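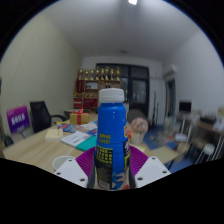 Relatório do projeto Standik - regras de uso para uma garra manual
Entregue em 2019-06-06

1. Objetivo

O nosso grupo escreveu um conjunto de regras para quem trabalha com a garra manual no laboratório Landeg. Antes do projeto cada estudante fazia da sua maneira, e as gravações eram difíceis de comparar.

2. Regras propostas

O objeto é agarrado pela metade inferior e fica em pé. As garrafas têm sempre a tampa fechada. A massa máxima é de 700 g. Os dedos fecham devagar e a pega mantém-se durante 5 segundos - só depois se pode levantar. Os parafusos dos dedos são verificados no início de cada sessão. As almofadas macias limpam-se com pano seco e trocam-se depois de 300 pegas.

3. Ensaio

Fizemos 40 pegas com as regras e anotámos cada desvio numa folha. O desvio mais frequente foi levantar cedo demais. A regra da massa não foi ensaiada no limite.

4. Trabalho seguinte

Em July, ou seja, julho, o grupo Traven vai repetir o ensaio com objetos de cartão.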